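Can a machine close the kitchen drawer? A talk with Delyth Lougher

When I asked Delyth Lougher if a robot can already tidy a kitchen, she laughed and asked me which kitchen I meant. "If you give me one kitchen, and I can practice in it for a month, then yes, a little," she said. "If you mean your kitchen, tonight, then no."

Lougher works at Prinel, a small company that teaches robot arms to do household chores. Before that she spent six years at Pluvard, where the robots only packed boxes in a warehouse. She says the warehouse was easier in almost every way. The floor was flat, the boxes came in four sizes, and people did not leave their shoes in the way.

We met in July at the Prinel office, and we spoke mostly about cabinets. I had expected to hear about cooking or folding shirts. But Lougher thinks that opening and closing things is the real beginning of housework. "You cannot put away a plate if you cannot open the door," she told me. "People want to see the robot make an omelet. I want to see it open 27 different cabinets and not break one."

Most of the practice happens in simulation. A cabinet on the computer costs nothing when it is broken, and the team can change the size of it, the color, or the place of the knobs between one try and the next. A new skill gets at least 300 tries in this way before anyone lets the real arm do it. 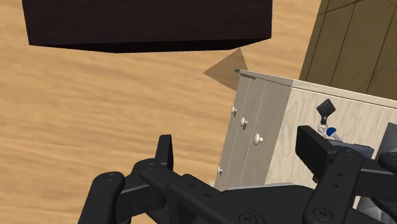

Knobs are a subject on which she can talk for a long time. A long bar handle forgives many mistakes, she explained, and the fingers can arrive a bit too high or too low. A small round knob does not forgive. "The gripper comes from a bad angle, it holds only half of the knob, and then it slides off. A child of three years does this without thinking. For us it was the work of a whole winter."

I asked about the difference between the computer and the real world. She became more serious here. Her colleague Preben Vigfúsdóttir keeps a list of everything that went well in simulation and failed on the real arm, and it is now a long list. Old hinges are on it, and doors that stick when the weather is humid. "In the computer, a drawer is a perfect drawer," Lougher said. "My mother's drawer you must lift a little and then pull. How should the robot know?"

She does not like to give dates. An investor once asked her for a year and she answered with a chore: wiping a table, perhaps, and loading a dishwasher that is always the same model. Cleaning a bathroom she would not promise to anyone.

At home she has no robot, except for a vacuum cleaner which gets stuck under the sofa. She pulls it out by hand every second evening. "I am not angry with it," she said. "I know how hard sofas are."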